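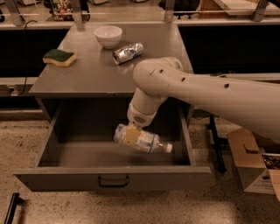
A plastic bottle and an open drawer

I finally gave up on my old tablet in January, after it took to shutting itself off whenever the battery got down to 54 percent. I'd had it for eight years and was fonder of it than I should admit, but you can only restart a recipe so many times with flour on your hands.

So now I have a Kakik, the nine-inch one, which cost me $117 from the little electronics place in Skungate. I looked at the Zamora too, and it does have the nicer screen – really lovely for photos – but it felt heavy when I held it up the way I do in bed, and I've dropped enough things on my nose already.

The Kakik is a bit slow to wake up in the morning (so am I), and the speakers are both on the same side, so a movie sounds like it's coming from the neighbors. But the battery! I charged it Thursday before the train to Pedthorpe, read the whole way there and back, watched two shows that night, and still had plenty left.

I haven't worked out how to move my old library books over yet. If any of you have done it, please leave me a comment, and go slowly with the steps – I'm still hunting for the settings menu.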